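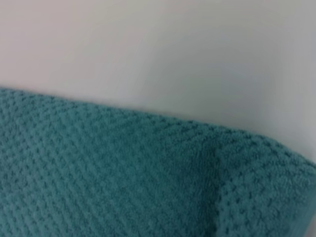 Fold planner, Masota build. Slide one - wrist view, up close. Depth hates this weave, all those little bumps, so we fit the top edge of the towel first and ignore texture. Crease right of centre = false edge, dark valley. Masota rejects it on curvature. 61 ms per pass, dont read the table out.
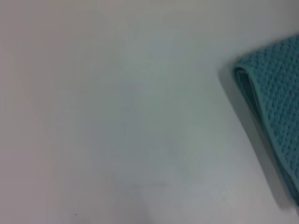
p. 11
Towel off to the right, mostly bare surface. Segmenter has to hold on teh shadow side. Mention Nurnus logs, then questions.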